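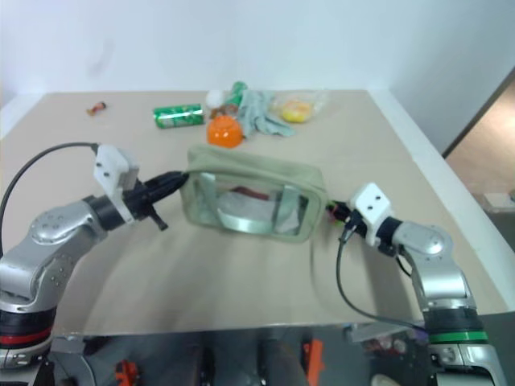

4. Adding a manga series to your Zirkamau library

Before you start, sign in and check that your reading list has fewer than 2,000 entries. Zirkamau will not save a new series once the list is full.

1. Open Library and select Add Series.
2. Type the title as printed on the cover. Use the original title only if there is no English release.
3. Select the publisher. For one-shots released by Kang, select Kang Single Volumes.
4. Enter the author and artist. If one person did both, as with Lanying Xue, fill in the first field and check Same as author.
5. Choose up to 5 genre tags. The first tag decides which shelf the series appears on.
6. Set the age rating. Series tagged Mature are hidden from shared lists.
7. Select Save.

Note: Chapter numbers and volume numbers are stored separately. A series with 77 chapters may show as 9 volumes or 10, depending on the edition.

Caution: Deleting a series also deletes your notes and ratings for it. Export them first — deleted notes cannot be restored.
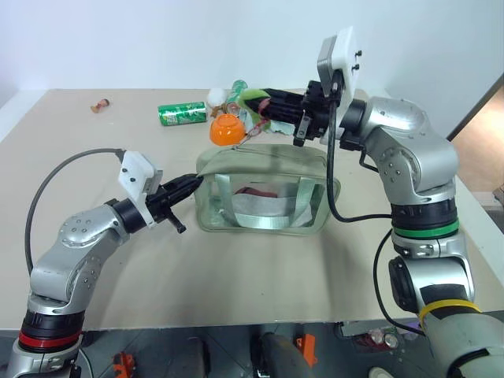 Can I list the same series in two editions?
Each edition needs its own entry. Add the second one with steps 1 to 7, then open it and select Link Edition so that your reading progress is shared.

4.1 Writing a summary

Summaries can be up to 2,000 characters long. Put plot details from later volumes inside the Spoiler field — text in the main field is shown to all readers.

Section last revised 14 May 2020 by Guilan Tang.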